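Monday, early, coffee not working yet

Back on the packing trials for the move to the Drerska building. Quick recap for whoever reads this after me: we each get one Stuvton crate for personal bench stuff and the shared kit goes on the van. Everything else gets given away, sold or binned. Pushpa Bhatt set the crate rule and I said at the time it was fine. I now have opinions!

First go, everything in as it came off the shelf. Got the lid to within a hand's width of shut and gave up. The trouble is the odd shapes – the desk lamp, the headphones, that stupid curved tape dispenser I've had since my first apartment and will apparently be buried with.

Second go, heavy and flat things at the bottom, soft things stuffed into the gaps (two sweaters, the lab fleece, a scarf I thought I'd lost in July). Much better. Lid closes if you lean on it. Kitchen scale said 8 kilos over what I'd want to carry up a flight of stairs, so out came the books again.

Books are the real problem. I had 97 paperbacks and manuals at the last move and swore I'd halve them, and I have maybe given away six. Aranka Pintér says scan the chapters you use and let the rest go. She moved here with two bags and a bicycle, so she gets to say that. I'm going to try it on the Zieliński handbooks first, as I only ever open the tables at the back.

Stuff for the wall and the tabletops travels last, flat, between blankets. Still have to ask Pushpa if there's a hook rail at the new place or if we're drilling.
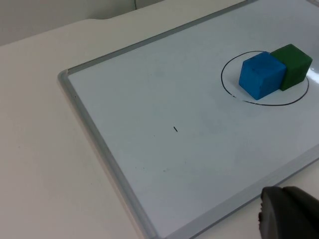 Things to sort before the next trial

1. Cables. Coil, tie, one bag per gadget, label on the bag. I have a shoebox with around 200 of them in it and I'd bet I use ten.

2. Mugs. Keep two. The chipped one stays because I like it.

3. Paper. Anything older than the Brirker job goes to the shredder unless it has a signature on it. Ask Aranka which of the old order forms she wants.

4. Sentimental drawer. Haven't opened it. Will need an evening and probably a snack.

5. Second crate?? They're 100 a pair from the supplier and I could pay for one myself, but then I'd fill it, I know I would.

Tried rolling the fleece instead of folding it just before lunch and gained enough room for the lamp base. Lamp shade still homeless. Could go upside down over the mugs – check tomorrow.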